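Ticket 164: padded jacket will not fold to shelf size
Site: Rultirham, staff flat
Category: Linen and clothing / storage
Raised by: Irfan Niazi
Assigned to: Rochelle Tillman
Priority: Low
Status: Closed

Reported problem

Black padded jacket with hood. When folded by the standard method (arms in, halve, halve again) the stack springs open within a minute of being put on the shelf. The shelf above is fixed. The Tsao storage box was tried and the lid does not close over it. Requester asks whether a larger box can be ordered from Purkimex.

Log

09:15 RT: Asked requester which way the jacket is folded and on what surface. Reply: on the bed, front down, sleeves crossed behind, hood left out at the top.

09:40 RT: Asked for the jacket to be laid out front up, hood at the top, arms straight out to the sides, before any folding. Zip to be done up first. Pockets to be checked and emptied, as anything left in the chest pocket makes a hard spot in the middle of the fold.

10:05 IN: Laid out on the bed as requested. Pockets empty apart from a receipt, now removed. Photo attached.

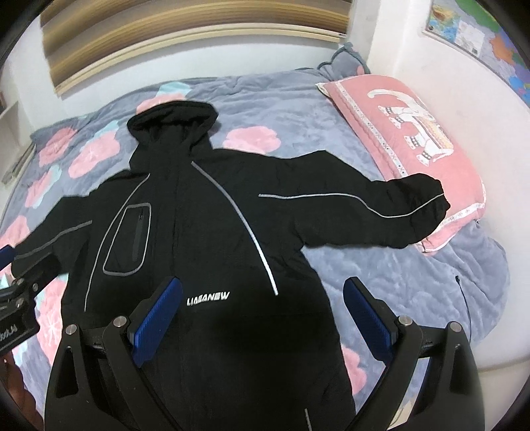
Attachment 1: jacket laid out front up, before folding

10:20 RT: Layout is fine. Hood opening is already folded inward, leave it like that. Move the pillow out from under the cuff before starting. The sleeve needs to lie at the same level as the body or the first fold will pull to one side. The blanket is plush and will drag on the fabric, so lift each section across and do not slide it.

10:25 RT: Sequence sent to requester:

Step 1. Press the body flat with both forearms, hem to shoulders, leaving the neck open for the air to come out.
Step 2. Bring one sleeve across the chest, then the other on top of it. Keep the cuffs inside the side seams.
Step 3. Fold both sides to the centre so the width matches the shelf.
Step 4. Fold the hood down over the collar.
Step 5. Roll from the hem upwards, kneeling on the roll at each turn.
Step 6. Hold for 30 seconds, then fasten with two cotton straps.

10:50 IN: Done to step 5. Roll holds while knelt on, opens when released. No straps in the flat.

11:10 RT: Use two pyjama cords or similar for now. Do not use elastic bands, they mark the padding. Straps requested on Indent, quantity 4.

11:35 IN: Tied with dressing gown cord, one length wrapped twice. Roll goes on the shelf on its side. Box lid now closes as well, with a bit of pressure. Prefers the shelf.

11:40 RT: Shelf is better. Padding should not be kept compressed for longer than a season. Asked requester to note the month on a label.

Cause

Trapped air, plus the hood adding thickness at one end. Folding into quarters puts four layers of padding on top of each other with nothing holding them down. Box size was not the fault.

Resolution

Roll and strap. Larger box not ordered. Request for a 700 mm shelf, added by requester in a later message, has been moved to a separate ticket as it needs a wall check.

Follow-up

Jacket to be unrolled in January, shaken out and hung overnight on a wide hanger before wearing. If the padding has gone lumpy, work it apart by hand through the lining.

Straps received Saturday and left in the hall cupboard. Cord returned to dressing gown.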